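Search this site Go Advanced search

3.2 Surfaces, backdrops and the word board

Pilot sessions at Roditmont were run on a plain table with bare walls. Too easy to read. Adults named the word on the board before they had looked at anything else, so we got no spread in the search times and dropped those data. From May onward all sessions used a dressed tabletop: patterned surface, illustrated walls on three sides, one written word, and a small set of objects lying flat.

The question for this section is narrow. Does a busy backdrop slow down reading of a color word when the ink color and the word disagree? The classic effect is well known for screens and printed cards. Much less on handwriting, and almost nothing on handwriting placed in a decorated room or play corner, where most children meet it.

Words were written by hand in capitals with an ordinary marker. We did not use a stencil. Kuo style lettering sheets were tried and rejected, the letters came out too even and participants said it looked like a sign. Board height was kept the same for all conditions, ink was changed between blocks. In the mismatched blocks the word names one color and the ink is another, as in Fig. 4, where RED is written in blue.

Wall panels were chosen for large shapes with fine line work. Elephants did well in the rating task (see 3.1), being big enough to notice and grey enough not to compete with the ink. Smaller animals among the leaves were left in. They draw the eye late, usually after the word has been read, and a few children went back to them more than once. The pink ground was a comprimise: the Firkari panel set also comes in a green ground but the leaves get lost on it.

Flat items on the table are distractors only. A checkered board gives a high contrast regular pattern, the picture card a small patch of color. Neither is mentioned in the instructions. Neither was scored. 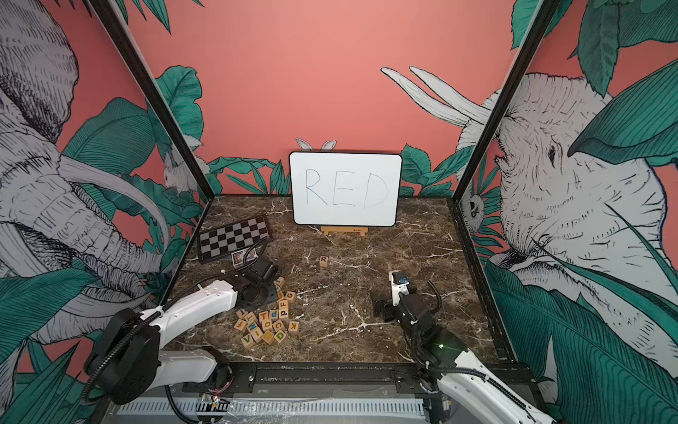

Figure 4. Dressed tabletop, mismatched block. Whiteboard on easel at center back, checkered board and picture card toward the left. Marble patterned surface, jungle panels.

3.3 Participants and trials

436 trials in total, 72 participants, two sites. Trials with a talking parent were removed before analysis, also any trial where the child named an animal first and then would not go on. Site two (Skeltent) used the same panels and the same surface but a different room, with stronger daylight in the morning. We checked for a site effect and found none worth reporting, see Table 2.

Mean time to name the ink was 2,120 ms in the mismatched blocks with the backdrop in place. Matched blocks were faster, as expected. What we did not expect was the size of the backdrop cost in the matched blocks, which was close to zero. So the clutter by itself does little. Clutter plus a mismatch does a lot. One reading is that the walls only matter once the reader is already unsure and starts looking away from the board for help.

Limits. Handwriting varied from block to block and we have no good measure of it. Thin strokes may weaken the ink color against a white board, and thickness was not controled. Thicker markers planned for the next round.

Manuscript version 7 Oct 2019.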